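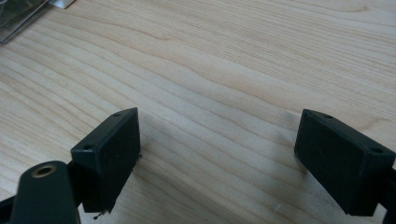
What does Fullard Calibration do?

We check, adjust and certify weighing equipment for shops, laboratories and food producers, at our own bench in Plilthorpe or on the customer's site.

The firm was set up by Fung-ping Yau, who had spent 19 years repairing counter scales and wanted a workshop that took in laboratory balances as well. It now holds service agreements with 447 customers. Most are bakeries, pharmacies and small packing firms within an hour's drive.

Bench work covers balances and scales up to 41 kg capacity. Heavier platforms, up to 3,000 kg, are tested where they stand. Each instrument is left to settle in the room overnight before testing, then loaded in rising and falling steps. Readings are taken at the centre and at the four corners of the pan. If an adjustment is needed, we record the figures from before and after, and both sets appear on the certificate.

Our reference weights are kept in two matched sets. One stays in Plilthorpe and the other travels. The travelling set is compared with the bench set every February and after any knock or drop — the intervals between are logged and can be inspected on request.

We repair most makes. Parts for the older Grulonance counter scales are held in stock, including load cells and display boards. Tanasarn balances are accepted for calibration only; faults on these go back to the maker.

Instruments can be handed in at the side entrance from 8.30 am to 4 pm. Please remove batteries, pack the pan separately and label the box with your agreement number.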